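Ticket 166 -- Wrist view drifts behind fixed view in suturing demos
Project: Dollia
Site: Urkthorpe bench
Status: Solved (leaving open until Dultdale confirms)

Opened this one in August. When I replay a teleoperated suturing demo, the wrist stream lags the fixed stream, and it gets worse the longer the demo runs. The learned policy then reaches for thread that has already moved on. 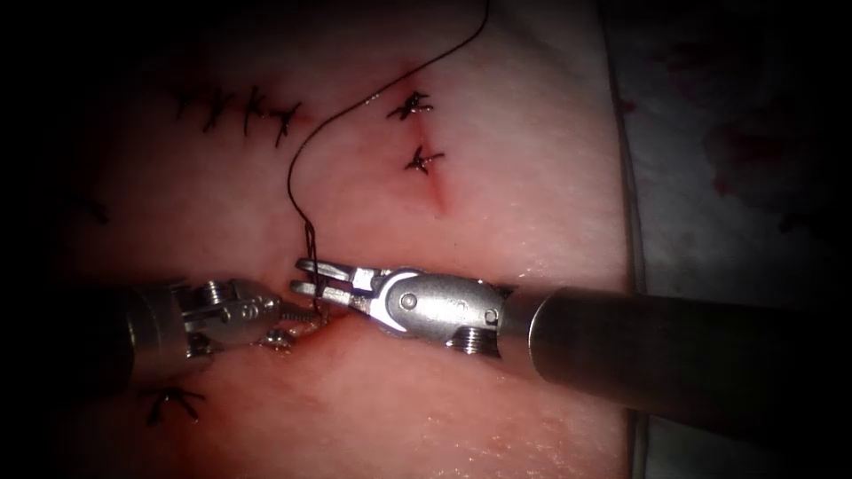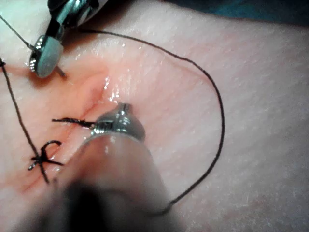
Black thread on the practice pad, two instruments in both views.

Update, 10:20 am
Short demos replay great! One throw and one knot, no visible drift. Anything past 2000 steps goes wrong, so I stopped blaming the hand controllers (sorry, hand controllers).

Update, 1:45 pm
Found it, and I'm so happy about this one. The Tzanetos recorder stamps wrist images when they are written to disk, and the fixed ones when they arrive. The write queue fills up on long demos and the stamps slide. Worst gap I measured was 600 ms -- plenty to miss a needle handoff.

Fix
1. Update the recorder config so both streams use arrival time.
2. Set the write queue limit to 10.
3. Restart the recorder before the operator takes the controls. A reload won't do it, I tried.

Update, 4:30 pm
Recorded a full closure by remote control with the new settings and replayed it start to finish. Jaw commands line up with both views now, and it's a joy to watch!

Still to do: old long demos need restamping before anyone trains on them. The arrival times are in the raw log, so we shouldn't have to redo any by hand. Dultdale, please run one long demo on your setup and post the gap here.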